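Staff kitchen news

The Prirkau building kitchen reopens in December with longer hours. Doors will open at 7:30 a.m., and hot lunch will be served until 2 p.m. – an hour later than before. The price of a set lunch stays at 9 dollars. Cuervo takes over the catering, and its crew will wear the dark aprons already in use at the Skodholm site.

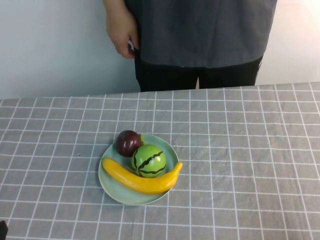

Fruit and snacks

Fruit will be set out on the second floor each morning and is free to all staff. Apples and bananas will be there all winter, with plums when Cuervo can get them. Please take what you plan to eat that day. Snack bars move to the vending machine by the stairs.

The seating area now has 40 places, up from 28. Groups larger than six should book a table through the front desk by 10 a.m. Lunch cards from the old system can be used until the balance runs out, and new ones are handed out at the desk on floor 1.

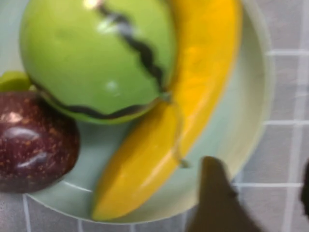 Najwa Abu Hammour asked whether the later lunch could also apply at Prurkmont, where the second shift gets its break at 1:40 p.m. The request has gone to Cuervo, and an answer will appear in the next issue.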